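Print | E-mail this page
Search this site Enter keywords Go

Linside Table Skills Room: progress report to the Skatden Fund

January 18, 2021
Prepared by Efa Eynon, project coordinator

Dear Mr. Nicholas,

With this report I inform you about the work we did since July with the second part of the grant. I follow the same order as in the application, so it is easy for you to compare.

1. The room

The room at Linside is in use since the end of summer. The old table was brown and had deep scratches, and small foods were difficult to see on it for people with weak eyesight. We replaced it with a broad white one from Donanetti. It cost 834 dollars with delivery, and in the budget we had planned 1,000 for this line. The difference is not spent yet. I would like to ask for your permission to use 120 from it for a second set of bowls, because the first set is always needed in two places at the same time.

The white top is easy to wipe, but it shows every stain from berries and beet. We clean it after each group with warm water and a soft cloth. The delivery man advised us against strong cleaner and until now we did not need it.

2. The exercises

In the application we described three levels. The first level is with one piece of food and one bowl. The piece lies on the table, the bowl stands a short distance away, and the person must bring the one to the other without crushing it. It sounds very simple, but for somebody who is learning again to use the hand after an illness it can take the whole session.

We began with wooden cubes, as it was written in the plan. After some weeks we changed to real fruit. People were bored by the cubes and they pressed them as hard as they wanted, so they did not learn to be gentle.
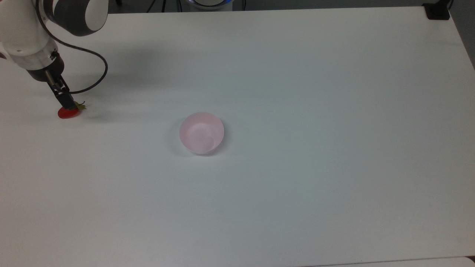

Strawberries became our main fruit for the first level. They are soft, so too much pressure leaves a mark at once, and the green leaves give a good place to aim for. In winter they are expensive and often too ripe after two days. For this reason we also tried grapes, which roll away, and small tomatoes, which are better but less liked. I think we will continue with strawberries when the price allows it.

The bowls are small and without any pattern. We had before a large salad bowl, and it was too easy, everything fell in.

The second level (several pieces, two bowls) is running since the autumn. The third level, with a spoon, is not started. We are late with this and I do not want to hide it. The instruction sheets had to be written again after the first test, and the new version is now with James for printing.

3. Costs

Spending in this period is 1,231 dollars in total, including the table. The rest went to fruit, bowls, cloths and the printing of the first sheets. Receipts are in the attached folder. One receipt for fruit is missing and I paid this amount myself, so it is not in the total.

4. Next period

We plan to start the spoon level, to finish the sheets and to find a shelf for the bowls, which are now kept in a box under the window. If you wish to visit, please write to me one week before, so I can tell the groups.

With kind regards,
Efa Eynon

Print | E-mail this page
Shares: 4 | Comments: 0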